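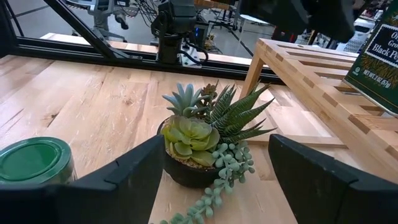

February, page 206, and I have finally sat down with the house rules for the two-arm bench, after promising to do it ever since we came back from Lehtinen. The old sheet still says "keep the work area clear before enabling", which I wrote myself and was rather proud of at the time, but it doesn't help anyone whose job is to work among things. A clear table is no use if the task is the plant and the rack! So the wording I'm trying now is that every object on the table has to be named on the run card, along with the part of it that sticks out furthest. With the succulent pot that means the string-of-pearls that spills over the front rim and hangs down between the open fingers, and I'd want it written down as part of the pot, because whoever sets the approach height will otherwise measure to the rim and think they've done well.

I tried the wording on the Culleo people over tea and they were kind about it, though they did ask whether "furthest part" means sideways or upwards. Both, I suppose. I've put "in any direction the arm may come from", which is clumsy and can be tidied by somebody with a better ear than mine.

Next, the order of enabling. At present we have three habits in the building and no rule, and I'd like us to settle on one:

- One person says "enabling left" or "enabling right" out loud, and waits for an answer from whoever else is near the bench.
- Only one arm is enabled at a time, and the second one waits until the first has stopped moving.
- Left and right are always as seen from the operator's chair. (Please can we stop saying "the far one".)
- The stop button is tested before the first run and again after any break, even a short one for the post.

The Munov checklist puts the stop test last, after the gripper check, and I've moved it to the top. I have nothing against their list, it's a good deal neater than mine, but I don't like moving fingers before I know I can stop them.

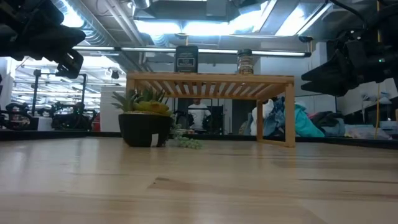

The part I keep going back and forth on is shared space. Two arms that come in from opposite sides are perfectly happy until somebody writes a task that wants them both over the rack, and then the question is who gives way. My draft says the arm that is holding something has right of way and the empty one backs off to its own side of the table. If both are holding something, the operator stops and decides, and makes a note of what was decided so that the next person isn't starting from nothing. Flirkora do this with a marked line down the middle of the table, as I understand it, and I may yet come round to a line, but I'd worry that people would trust the tape and stop looking.

Then there is what stands on top of the rack. Tins and jars up there are above most of what we reach for, and a wrist coming up from underneath or from the side has its elbow to think of as well as its fingers. Proposed rule: anything on the top slats is either part of the task or gets moved before enabling. Glass goes on the card with its own line. I'd also like a word about the edges of the table, as clothes and bags do gather there, and a sleeve can slide into reach without anyone meaning it to. Perhaps just "soft things folded, or in a crate, outside the reach of both arms".

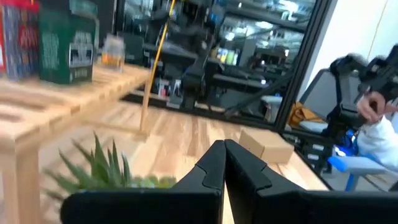
*Fingers nearly closed beside the succulent, with a hand on the other arm.*

Hands, then, which need a section of their own. I've got as far as these:

1. Say which arm you are about to touch.
2. Hold it low down, never with a finger inside the jaws.
3. The other arm counts as live unless you have checked it yourself.

Number 3 is the one I'd argue for longest. We've logged over 2,000 runs on this bench and I'd still rather be thought fussy.

To do: ask Culleo for their wording on loose cuffs. Print draft 6 in larger type, as the last one was a struggle to read from the chair. Leave a pencil on the clipboard so people can scribble on it.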